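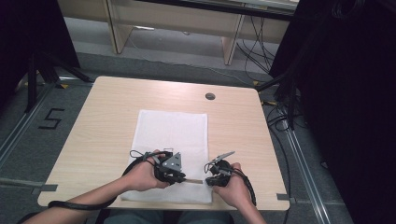

The case for folding towels flat

Most advice on towel storage starts with the shelf. I think it should start with the surface on which the towel gets folded, as that is where most of the error enters.

A bath towel folded in the air, chin holding one end, comes out with its edges offset. The offset doubles at each fold. After three folds the stack leans, and the leaning stack takes up more shelf than it should. The same towel laid out on a table, smoothed from the center toward the hems and folded edge to edge, holds its shape in the cupboard.

I ran the linen room at Hallgate for 19 years. We handled more than 400 towels on a busy Saturday, and all of them were folded on tables. Waltraud Reisinger, who trained me, would not allow folding on a bed. A mattress gives under the hand and the cloth shifts with it. She was right, and I have not seen a good argument against her since.

The usual objection is time. Laying a towel down adds a few seconds. Refolding a collapsed stack costs a good deal more, and it tends to happen when someone is standing there waiting for a towel.

Rolling is the other alternative people raise. Gebhard Hauser rolls everything, and for gym bags I agree with him. On an open shelf, rolls migrate. Pull one from the bottom row and the rest follow.

Table height matters more than table size. The top should sit a little below the elbow. A towel too long for the table can be halved first, with the fold placed at the far edge and the hems toward the body. Thirds after that, then once across. Terry with a deep pile needs a firm pass of the forearm between folds. Waffle weave does not.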